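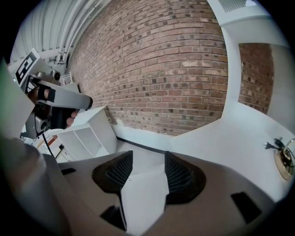 malach-grip

Recordings and build files for a pair of hand-held grippers, put together in the shared workshop at Mostberg. Maintained by Matěj Slanina.

Status

Usable, still changing. The left and right units are built from the same files. Expect part names to move around until the next tag.

What is in the repository

cad/ — housing, arm and finger parts, as STEP and STL
firmware/ — trigger and encoder code
calib/ — lens and marker calibration, one file per unit
sessions/ — recordings, split by task
tools/ — scripts for checking and trimming sessions

Sessions

There are 200 sessions in this release, in 4 task folders: pick, pour, fold and handover. Each session holds two video streams, one per unit, plus finger opening and a pose track. Another 31 sessions failed the sync check and are kept in sessions/rejected with the log that explains each one. Please don't train on those.

Video is fisheye and is stored as recorded, with no undistortion. Run tools/rectify.py if you need flat images, but you will lose the corners. In many sessions one unit passes through the view of the other. We did not mask this.

Pose

Pose comes from the fiducial markers and the onboard motion sensor together. When a marker leaves view for too long, the track is flagged in the "held" column. Plain brick gives the tracker plenty of texture, but rows repeat, so check for jumps of one brick height before you trust a long sideways move.

Building one

Print the housing in the orientation saved in the file. Fit the finger pads last. Route the cable so it hangs free of your wrist — the early version ran it along the grip and it pulled the connector out. The Görtz and Brustolov finger variants are both in cad/fingers; the current sessions all use Görtz.

Known problems

Unit clocks drift on sessions longer than 5 minutes.
calib/right.json was redone in February. Older clones need a fresh pull.
The fold task has no finger opening data for the left unit.

License

Hardware files are CERN-OHL-P. Recordings are CC BY 4.0. Open an issue for anything else; they get read on Thursday evenings.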